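Looking after a night guard and other dental bits at home

A night guard made by a dentist costs a fair amount and ought to last several years. Most of the ones that come back to the Birkby surgery early have been spoiled at home, by hot water, by the dog, or by being put away damp in a closed box. The tips on this page cover guards first, then retainers and partial dentures, then brushes.

Rinse the guard as soon as it comes out of your mouth in the morning. Use cool or lukewarm tap water. Saliva dries into a film within the hour, and once it has dried you will need to scrub to shift it. Hot water is the commonest cause of a guard that no longer fits. A kettle boils at 100 degrees and many guards soften well below that, so never pour from the kettle, and don't put a guard in the dishwasher.

Brush it inside and out with a soft toothbrush kept for the job. Plain washing-up liquid or unscented hand soap will do. Toothpaste is gritty and leaves fine scratches that hold stains and smell.

Dry the guard on a clean piece of kitchen paper before it goes in the case. The case should have holes in it. If yours has none, leave the lid ajar until evening.

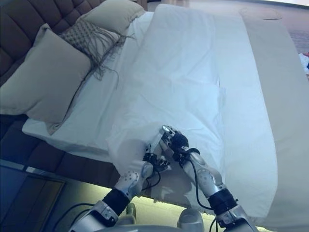
Wash the case as well. Once a week is enough for most people, with hot soapy water this time, and let it dry completely. Replace it if the hinge cracks or the inside has gone cloudy.

For limescale, the white crust that forms along the edges, mix equal parts white vinegar and cold water in a mug and leave the guard in it for twenty minutes. Rinse well and brush. Check the leaflet first if your guard has any metal in it. Those who dislike the taste of vinegar can use a soaking tablet. The Truvow tablets sold at our front desk dissolve in a tumbler of lukewarm water and are left for the time printed on the tube. Don't use bleach in any strength.

Retainers

Clear retainers are thinner than night guards and crack if they are pulled out from one side. Loosen both back corners first, then lift. Keep the old one when a new one is made, as long as it still fits, and put it somewhere you will find it. Wire retainers need a small brush worked along the wire where it meets the plastic.

Never wrap a retainer in a napkin at the table. It is the usual way they end up in the bin.

Partial dentures

Fill the basin with a few inches of water, or lay a folded flannel in it, before you start cleaning. A denture dropped on bare porcelain can lose a tooth or a clasp. Hold it by the base and leave the clasps alone. Brush after the last meal of the day and keep it in plain water overnight, unless you have been told to wear it.

Don't try to mend a broken denture with household glue. It changes the fit and makes a proper repair much harder. Bring in all the pieces, however small, in a bag.

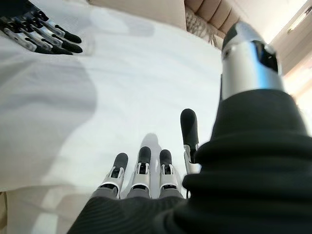
How often should a night guard be checked by the dentist?

Once a year suits most people, and it can be done at an ordinary check-up if you bring the guard with you in its case. Come sooner if it rocks, pinches, has a hole worn through it or leaves your jaw sore in the morning.

Brushes

Change a toothbrush or brush head every three months, or earlier if the bristles splay. Stand brushes upright with the heads apart. Travel caps are fine for a journey, but take them off when you arrive.

Interdental brushes can be used more than once. Rinse them, shake off the water and throw them away when the wire bends or the bristles thin out.

Page last checked December 4, 2021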